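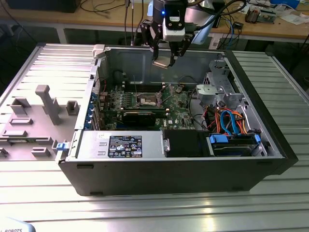 *Dell tower on its side with the side panel removed.*

# Retiring a Desktop Computer: Instructions for Departments

Issued by the Office of Equipment Services, Curneck
Last revised February 16, 2024

These instructions apply to every department that holds desktop computers on the Curneck equipment register. They cover the steps from the decision to retire a computer to the point at which it leaves the building. Laptops, tablets and leased printers are handled under separate instructions.

## Before you begin

Confirm that the computer belongs to Curneck. Equipment bought with outside grant money may belong to the funder, and written permission is then required before any part of it is removed or passed on. The ownership field in Pidholm, the equipment register, is the deciding record. If the field is blank, write to Fadi Azar in Equipment Services and wait for a reply before going further.

Computers with an original purchase price above $2000 require the signature of the department head on Form 6. Computers at or below that price may be released by the department's equipment contact.

You will need:

- the asset tag number and the serial number
- the name of the last regular user
- a Phillips screwdriver, if the drive is to be removed
- an antistatic bag for each drive
- a printed release label from Pidholm

## Step 1: Save the files

Ask the last regular user to move all work files to the department's shared drive. Files kept on the desktop or in the downloads folder are the ones most often missed. The user should also sign out of any software that limits the number of computers on one license, as some publishers count a retired computer against the total until this has been done.

Once the user confirms in writing that the files have been moved, the computer is held for 31 days. It should be kept in a locked room during this time and should not be lent out.

## Step 2: Disconnect and move the computer

Shut the computer down from the menu, switch off the power at the wall and unplug every cable. Keep the power cord with the computer. Monitors, keyboards and mice in good order may stay with the department.

Lay the tower on its side on a firm, level surface, with the removable panel facing up. Set the panel aside where it will not be stepped on, and keep any screws in a labeled envelope. 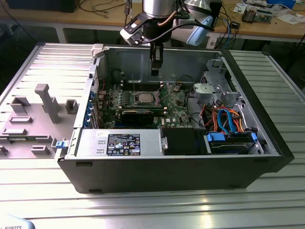
*Interior of an open tower, with the motherboard toward the rear of the case and the power supply in the foreground.*

## Step 3: Remove the storage drive

Touch bare metal on the case before reaching inside. Find the drive or drives. Older models may hold a drive in a bay near the front; newer ones may have a small drive fixed directly to the motherboard, and some have both. Consult the maker's service guide for the model in question. Do not force a clip or pull on a cable by its wires.

Place each drive in its own antistatic bag. Write the asset tag number on the bag, together with the date of removal and your initials. Drives are never sent through internal mail – they must be carried by hand to the Equipment Services counter, where a receipt will be given.

Do not open the power supply under any circumstances. It can hold a charge after the computer has been unplugged.

## Step 4: Decide what may be reused

Memory and graphics cards may be kept for use in another Curneck computer of a suitable model. Each part kept must be entered in Pidholm under the asset tag of the computer that will receive it. Parts may not be kept as general spares for longer than one budget year, and they may not be given to staff or students.

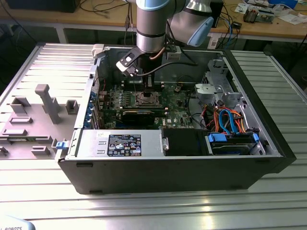
A department that does not wish to keep any parts should leave the inside of the computer as it is, apart from the drive. Complete computers are easier to place with schools through the Mansour reuse program, and they are accepted ahead of those with parts missing. The program does not take computers with a cracked case or a damaged power socket.

## Step 5: Close the case and attach the label

Refit the side panel with its original screws. Attach the release label to the top of the tower, clear of the vents. Leave the asset tag in place. It will be removed by Equipment Services when the register entry is closed.

## Step 6: Request collection

Submit the collection request in Pidholm. Cillance, the contracted carrier, collects from ground-floor loading areas only. A member of the department must be present to sign the carrier's sheet, and a copy should be kept with the completed Form 6 where one was required.

Collections scheduled for June should be requested early, as offices are often cleared at that time of year.

## Questions

Questions about ownership and register entries should be sent to Fadi Azar. Questions about drives, receipts or the reuse program should be sent to Afaf Zoubi. Please include the asset tag number in the subject line.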